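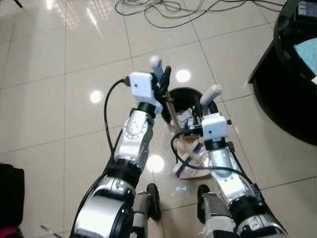

A small black round bin on a glossy white tiled floor.

The Gauge at Vadthorpe

The tide gauge at Vadthorpe stands in a concrete well at the end of the north pier. A pipe admits the sea at the bottom of the well, slowly enough that waves are filtered out and only the level remains. A float rides on the water. The float turns a wheel, and the wheel moves a pen across a paper drum.

The observer's duties were set out on a card inside the door. Change the paper at noon. Wind the clock. Lower the steel tape until it touches the water, read it, and write the reading in the margin beside the trace. If tape and trace differ by more than 10 millimeters, write to the district office in Flirnmont.

The observer had held the post for four years and had written to Flirnmont once, concerning the lock.

In July the tape and the trace began to differ. The first difference was 4 millimeters and within tolerance. By the end of the second week it was 10, which the card did not cover, the instruction being for more than 10. The observer cleaned the float, checked the wire for kinks, and flushed the pipe with fresh water. The next reading was 11. A letter was written.

Flirnmont replied that the tape should be compared against the reserve tape. The reserve tape was made by Venter and had never been out of its case. It agreed with the first tape. Flirnmont replied that both tapes should be sent in for calibration, and that readings should continue in the meantime. The letter did not say with what.

The observer cut a pole from the timber store, marked it against the benchmark on the pier wall, and used that. The pole gave 13.

An inspector came from the district office on the morning bus. The inspector measured the well, the float, the wheel and the wire, and leveled from the pier benchmark to the one on the church step, a distance of 1,741 meters, out and back. The work took until evening. The observer held the staff. There was very little conversation, most of it numbers.

The two runs closed well. The pier benchmark was lower than the published height. The inspector checked the arithmetic twice at the table in the gauge house, then turned the book around so the observer could check it too.

"The gauge is on the pier," the observer said.

"Yes."

"And the tape is read from the pier."

"Yes. They should go down together." The inspector looked at the drum. "What is the drum mounted on?"

The drum was mounted on a bench. The bench was fixed to a post, and the post went through the floor without touching it, down to the rock, where whoever built the place had set it 111 years before. The card made no mention of the post. The observer had hung a coat on it every winter.

The inspector wrote this down. The pier would be surveyed in the spring by Vavov, the contractor for the harbor works, and the gauge would probably be moved. Until then the readings were to be kept as they were, both columns, without correction.

The bus left at seven. The observer went back along the pier, which felt the same underfoot as it had in the morning, and took the coat down from the post. At noon the next day the paper was changed and the clock wound. The pole gave 13 again. The observer wrote it in the margin, and under it the height of the trace, and shut the door.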